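Skelby Help – Community answers

Hand-held demos of picking up a thin paperback: replay closes in the wrong place

Asked by ndhillon
Fri 6 December
Tags: demonstration, hand-held gripper, flat objects, replay

I am collecting demonstrations for a book-sorting task at the Samport bench. The operator holds the gripper tool, closes on a thin booklet lying flat on the desk, lifts it and puts it in a rack. The wrist camera is the only camera. Pose comes from the tracker on the tool and is written to the same log as the finger width.

So far I have 17 good episodes by hand. When I replay them open loop on the arm, the fingers close 5 mm to one side of where they should, always the same side. The book then gets pushed along the desk and the grip is on one corner or on nothing. With a thick hardcover the error is still there but the fingers open wide enough to absorb it.

What I have checked:

Tool-to-flange transform, measured twice with the printed jig.
Finger width calibration, fully open and fully closed.
Table height in the replay config. Correct.

I have also tried the same task by remote control with the Grudis leader arm. No offset there, but the operators are slow and the lifts are jerky, so I would prefer to keep the hand-held data.
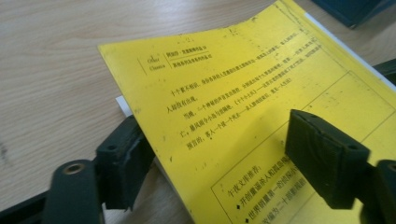 Hardware and calibration

The view at the grip is good enough to read the bold heading 午夜文库推荐 on the yellow cover, between the two fingers, so I don't think focus at the working distance is the problem. The top of the cover is softer. Lighting is even.

Is this a calibration fault or a timing fault, and can I save the episodes I already have?

Neelam Dhillon

2 answers

Answer from tmk_bench
Marked as accepted

A constant offset to one side can be either. Separate them before you touch the transform again.

Timing first. If the pose stream lags the finger width stream, the logged close happens at an earlier pose than the real one. During a sideways approach that gives you an offset in the direction of travel. If your operator always comes in from the same side, the offset will always be on the same side and will look exactly like a bad transform. Record 3 episodes approaching from the left and 3 from the right, same book, same spot on the desk. If the error flips sign, it's latency. If it stays put in the tool frame, it's the transform.

To measure the lag, hold the tool still over a printed marker, then move it sharply sideways and back a few times. Plot the marker position from the images against the tracker position and slide one until they line up. Do the same for finger width using the fingertips in the image. You need both numbers. People often do the first and assume the second is zero.

If it is the transform, check which point your jig refers to. On the Mathur finger sets the grasp centre is defined between the pads, and the older jig drawing (dated May) references the mounting face. The newer drawing fixed this. I don't know which fingers you have, so look at the drawing number on yours.

Either way the existing episodes can be saved. Both corrections are applied after recording:

1. Shift the pose timestamps by the measured lag.
2. Resample pose and width onto the image timestamps.
3. Apply the corrected tool transform to every pose.
4. Regenerate the replay file and run it at quarter speed with a scrap book.

Keep the raw logs. You will want to redo step 1 if anyone updates the tracker firmware.

One more point. Open-loop replay is a harsh test for thin objects. A policy trained on the wrist images can correct a small sideways error on its own, provided the error is consistent between recording and running. Fix the lag, but don't throw out data over the last millimetre.

Answer from oldrelay

Had something similar. Ours was a loose screw on one finger, and it only showed under load. Grab each finger and wiggle it before doing anything with plots. Also tell your operators to pause for half a second before they close. Costs nothing.

I gave up on hand-held for flat things after more than 2 weeks and went back to remote control – slower, but the arm's own joint readings are in the log and there's no tracker to argue with.

Comments on the accepted answer

ndhillon: Ran the left/right test. The sign flips, so latency. The pose stream is late and the width stream is fine. Resampling everything tonight. Fingers are tight, I did check.

tmk_bench: Good. Add the pause as well, it makes the close event easier to find in the log.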